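Gripper drops out when the wrist rolls past halfway

glam_rowena
Second week on this cell and I'm losing my mind a bit. Arm's fine, gripper's fine, until I roll the wrist hard over to come at a stem from underneath. Then the gripper goes offline and I have to restart the driver. I've logged 452 picks on the fake plants and 40 of them died that way. I've already swapped the power supply, so don't say power supply!

sokell
It's the cable. It's always the cable. How much slack have you left between the wrist and the plug?

glam_rowena
Heaps, I thought? There's a big loop of the thick black one going round to the connector under the gripper.

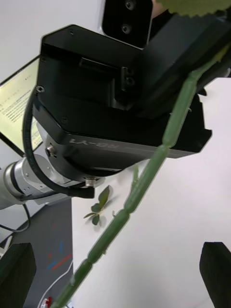 I tried it shorter in February and it went tight as a drum at full roll, so I let it out again. Fingers open and close all day if I leave the wrist alone.

udden_40
Disagree with sokell. I'd bet on the driver timing out. Ours did the same at Fulasholm and a longer timeout fixed it, never touched the wiring.

sokell
A timeout doesn't care what angle the wrist is at, mate. Big loop means the weight hangs off the plug. Clip it to the last arm link, leave a small loop past the clip, then jog the roll slowly both ways with your hand near the estop.

udden_40
Fair, but log the comms while you do it. Otherwise you're guessing.

glam_rowena
Did both. Wiggled the plug with the arm parked and got a dropout straight away — so point to sokell, sorry udden. Gülizar at work has a spare lead in her drawer and I'm fitting it tomorrow arvo with a proper clip. Will post the log after.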